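Print shop walk-through, large-print and tactile signage room
Checked by Canan Yaman

Exits clear: yes, once the Holst cartons were moved. They are back by now, I expect.
Embosser guard: closes. Squeaks.
Guillotine lockout: OK. Key on hook 7, under the label for hook 2.

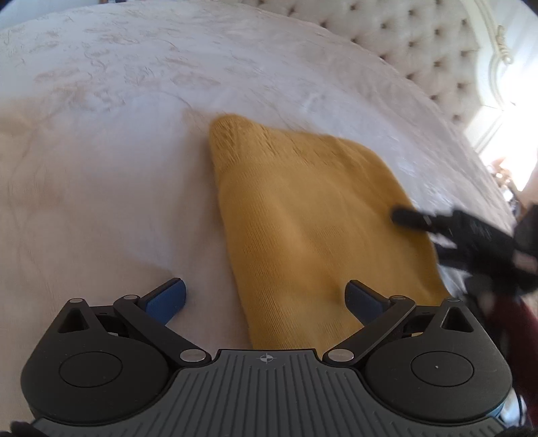

Folded yellow garment on a bed.

Cords: one taped across the aisle. The tape is also a trip hazard.
Extinguisher: tag current. Please stop hanging aprons on it.
Raised-letter exit sign: reads correctly, mounted upside down. Of all the shops in town.

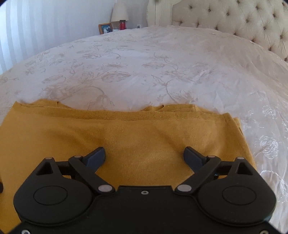 Griler annex, October

Stock shelves: roughly 25 reams on the top one, which bows. Move them down.
Proofreader's desk lamp: fine.
First aid kit: two bandages and a menu.
Recheck: shelf, cord, sign.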